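Rodley Kitchen Water Use Study
Progress report to the Jenico Fund, period ending 17/07/2022

1. Status
Metering is installed in 79 of the 100 households enrolled at Rodley. The remaining units are delayed by a valve fitting that Atus has back-ordered. Logged wash events total 1008, which is sufficient for the first interim analysis but not for the split by household size.

2. Hand washing
Participants without a dishwasher record start time, end time and rinse method on a paper sheet. Sheets are matched to the meter log each week. Most mismatches come from rinsing under a running tap – these draws are short and the logger sometimes merges them with the next one.

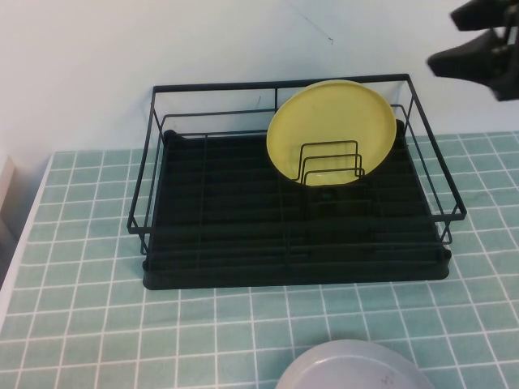 Figure 1. Dish rack with drip tray.

Air drying is outside the metered boundary. Re-rinsing of dried items is inside it, and the sheet now has a separate column for this. Barros has revised the coding guide to match. 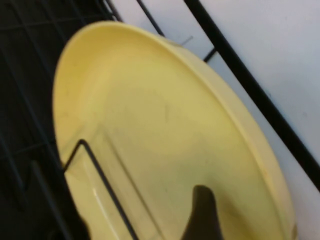 3. Budget and next steps
Spending is within the approved total. Meter costs rose slightly and were offset by lower travel. We request approval to extend field work by four weeks. Data cleaning will continue through July, and the draft tables will follow with the next report.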